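3.2 Grounds, cloths and the visibility of glass

We came to the question of table coverings sideways. The original aim of the Grustodance study was to record how people lay out small glassware when they are left to arrange a bench as they please, and the covering was meant to be a minor detail, settled in an afternoon. It grew into one of the most rewarding parts of the work, and we give it a section of its own.

Clear glass has very little colour to offer. What the eye picks up is mostly edge: a bright line where a rim turns over, a darker line where a wall thickens, a few reflections that slide about as the head moves. On the pale laminate benches at Dredstead those cues were weak. Participants working on the bare surface often felt for a rod with their fingertips before picking it up, and one of them described the search as "looking for a pane of rain". We were delighted by the phrase and it stuck as our working name for the bare-bench condition.

Ainhoa Aranda proposed trying household textiles in place of the matte boards sold for product photography. Her reasoning was practical. School labs and home workshops are far more likely to have a tablecloth in the cupboard than a purpose-made ground, and any advice we offered would be worth more if it could be followed with things already on hand. We gathered 12 cloths from op shops and from our own linen drawers, in white, cream, grey, navy and black, some plain and some with decorative borders. All were laundered before use. None were ironed, a decision we debated at length and still think was right, as few people would iron a cloth before setting a beaker on it.

The black cloths were the clear favourites. Against them the rims of beakers stood out crisply, and the level of a clear liquid could be read from a seated position without stooping. Figure 3 gives the arrangement we came to like best, with the cloth laid on the diagonal and a white rack providing contrast of the opposite kind.

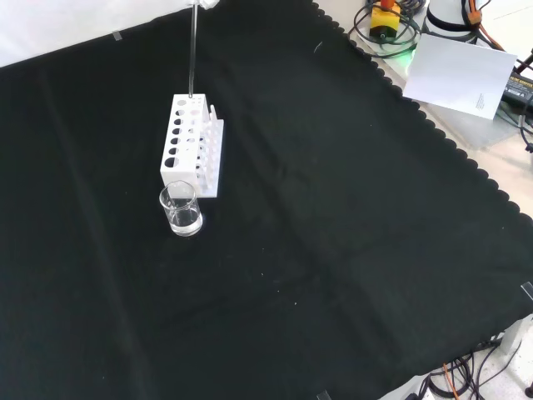 Figure 3. White test tube rack and small spouted beaker of clear liquid on a black cloth with a scalloped border. A clear glass rod stands upright in one of the rack's far holes.

The rack deserves a word of its own, because it does so much with so little. Its holes come in different sizes, the larger openings on the side wall and smaller ones in rows across the top, so it offers plenty of choice to anyone looking for a place to put a thin rod. Participants took real pleasure in this. Several tried a rod in one hole after another until they found a fit they liked — a kind of fiddling we had not planned for and were very glad to see. Dark openings in a white body are easy to find at a glance, and the eye goes to them first.

Black has its costs. It shows lint immediately, and specks that would vanish on cream stay stubbornly visible, as they do in Figure 3. We began by going over each cloth with a sticky roller between sessions and gave it up after 2 days, having found no participant who was bothered. Creases proved more interesting. A shallow fold did no harm under a rack with a broad base, but small beakers were sometimes nudged along until they sat on a flatter patch, and people made this adjustment without remarking on it.

The decorative borders surprised us most. We had expected a wavy edge to be a distraction. In the Montoya sessions it seemed to work as a boundary, and glassware was kept well inside it, whereas on plain-hemmed cloths items drifted outward as the session went on. We would love to see this tested properly, with matched fabrics and a larger group, and the Prikemance workshop has offered to sew a set of paired cloths for a follow-up in October.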